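4.2 Collection of appliance and tableware episodes

Demonstrations were recorded with the two-gripper handheld setup of Section 3, without teleoperation. The Brava set used here contains 3335 episodes across 11 task families. Of these, 700 belong to the two families reported in this section, compact appliances and plated food. An episode begins when the operator squeezes both triggers and ends at the second squeeze. Episodes with a tracking gap longer than 40 frames were dropped before training and are not part of the totals.

Each gripper carries a wide-angle camera that looks forward over the body of the tool, together with a cube of fiducial markers. The wrist view is the only image the policy receives. In the appliance family the operator works on a small refrigerator with a hinged door, and the camera must keep both the door and the interior in view during the approach. The strong distortion of the lens is left uncorrected, as in the Wasberg baseline; rectification removed too much of the periphery, where the door edge tends to be late in the reach.
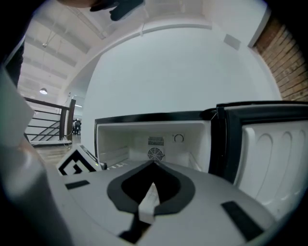
One reviewer of an earlier version objected that an uncorrected wrist view ties the policy to a single lens, and that any gain over the baseline could come from the extra field of view alone. We agree that the two effects are not separated by the main comparison. The ablation in Section 5.3 therefore crops the input to the rectified field of view while keeping the distortion. Most of the gain survives on the appliance family. On the plated food family it does not, and we make no claim there.

A second, head-level camera records the workspace from above. Its images are never passed to the policy. They serve two purposes: checking the relative pose of the two grippers against the marker cubes, and labeling contact phases by hand. The check matters mostly for the plated food family, in which both tools operate over one plate and the fingertips come close together. Errors in relative pose that are harmless on a refrigerator door are large compared with the width of a sausage.

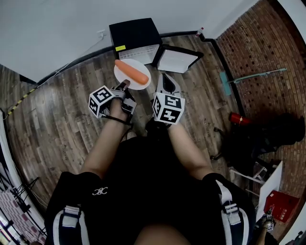 Figure 4. Head-level view of a plated food episode. Both grippers are held over the plate, with a marker cube on each.

Phase labels follow the Tesfamariam scheme with one change. The original scheme merges approach and alignment; we split them at the first sample in which the finger opening falls below its running median. The split is computed from the gripper width signal and then corrected by hand where the head-level view disagrees. Corrections were more frequent for the two-handed episodes – the second gripper often pauses while the first one moves, and the width signal alone does not tell a pause from an alignment.

Background objects were not cleared or standardized between episodes. The workspace was used as found, and floor items, cables and wall fittings were allowed to enter either view. Training and test episodes were split by recording session, so that no background arrangement is shared between them. Results under this split are lower than under a random split for both families, and only the former are given in Table 3. The Trunbridge set is split the same way.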